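Trip report: Curnine lab visit, laundry handling equipment
Wednesday, July 8, 2026

The purpose of the visit was to see the laundry work before we commit money in the October budget. Grelell runs 5 small laundry rooms for its guest houses, and the question is whether one of them should get a robot next year or whether we wait.

Curnine has put a washer in the test area and treats loading and unloading as the main job. Folding is not offered yet. We asked for a price on folding and were told to plan without it.

Costs as given to us on the day:

Monthly lease for one two-armed unit, service included: $2,460
Same unit on a one-year term: $2,711 a month
Spare hand, per month: $535

The lower price needs a three-year term. Travel for repair staff is extra outside the Trumside area, and two of our rooms are outside it. I asked for that rate in writing.

Sheikh, the other supplier on our list, quotes for a fixed arm that has to be bolted down. Our floors would need work first, so the two offers can't be compared until we have a figure for that.

Points to settle before October:

Door clearance. A front door that swings wide takes up floor the robot also needs. Our narrowest room should be measured with the washer door fully open.
Washer type. Curnine works with a stacked two-drum model. We own single-drum machines. Either we pay for setup on ours or we add new washers to the budget.
Power. One outlet on its own circuit for charging. Two rooms have this now.
Staff time. Curnine suggests one trained person per shift during the first month. That cost is not in the lease.

My recommendation is to budget for one unit on the one-year term, in the Trumside room, and to leave the spare hand out until we know how often hands need replacing. 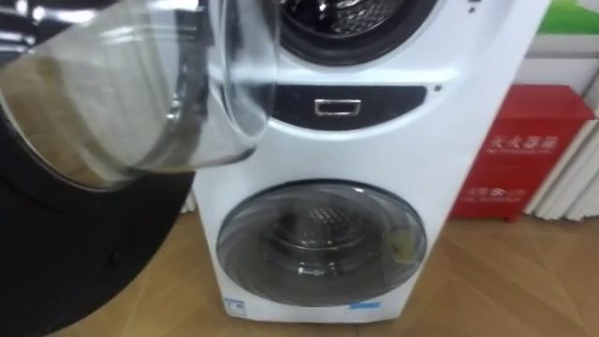
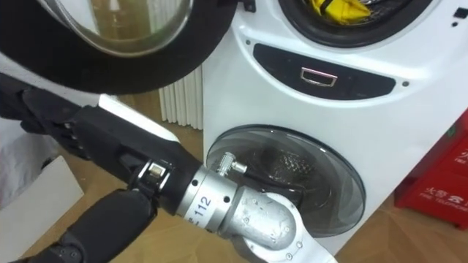 The stacked washer in the Curnine test area, upper door open and lower door closed in both photos.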